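Perkham 2000 Divided Cardboard Tray: Review
Posted Jun 19, 2018 by Marina Lazaridis
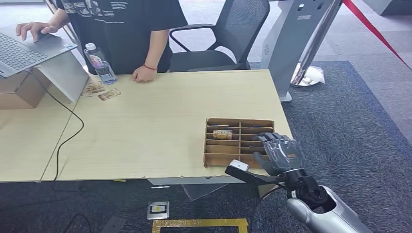
I bought this tray for the small stuff that collects on our shared work table: snack packets, tea sachets, batteries, the odd pack of screws. Before that it all went into a shoebox, and you had to tip the shoebox out to find anything. I have used the Perkham for five months and I have a fair idea by now of what it does well and where it falls short.

What you get

The tray is brown corrugated cardboard. The dividers are thinner cardboard and make two columns of narrow slots. Mine came flat, with the dividers bundled separately under a paper band. There is an instruction sheet with one drawing on it. The drawing is too small, and the order of folding is not clear until you have done it wrong once. Nandini Kartha, who has the desk across from mine, put hers together without looking at the sheet and was done before me.

The long divider goes in first. Press it down until it touches the base all the way along, then slot the cross pieces over it. If the long one is sitting high, the cross pieces will stick up too and the whole grid rocks.

In use

The slots suit flat, light packages. A wrapped snack goes in on its own and comes out without catching. Two thick ones in the same slot is a squeeze, and the partition bows into the next one. I would keep to one item per slot for anything with a bit of body to it. Tea sachets are thin enough to stack.

It does not work for bottles, mugs or rolls of tape. The slots are too narrow and the tray isn't meant for that. I keep those things on the table beside it.

The footprint is larger than I expected. On a table with a laptop on it, the tray takes over most of one side. I ended up standing my laptop on a cardboard box at the other end, which was a better height for me anyway. If your desk is small, measure before you order.

Labels are up to you. There is no printed area for them. I tried writing straight on the cardboard in pencil and it was hard to read down inside the slots. Masking tape on the top edge of the divider is better, but it pulls a little of the paper off when you change it.

Durability

The outer walls have held up well. The corners are still square and the base has not sagged, though I have never put anything heavy in it. The partitions are the weak part. Two of the cross pieces have gone soft where they meet the long divider, and one has a crease from somebody leaning on it. Perkham sells replacements as a set, part number 3257. I have not ordered any yet.

Keep it away from spills. Gebremedhin Belay left a wet cloth against his for an afternoon and that wall never went flat again.

Compared with the Wandlow

I had the plastic Wandlow organizer at my last job. It wipes clean and will outlast this one by years, but the compartments are big squares and small packets slide about in them. It also costs a good deal more. For a kitchen I would buy the Wandlow. For a dry work table with a lot of small flat items, I prefer the cardboard.

Would I buy it again?

Yes, at this price. I'd like thicker partitions and a better instruction sheet.

Rating: 65 out of 100

Comments (2)

Hadiza Fashola
Do the dividers come out again once it's built? I need a few wider slots for seed packets.

Marina Lazaridis
The cross pieces lift out. Leave the long one in, the sides bulge without it.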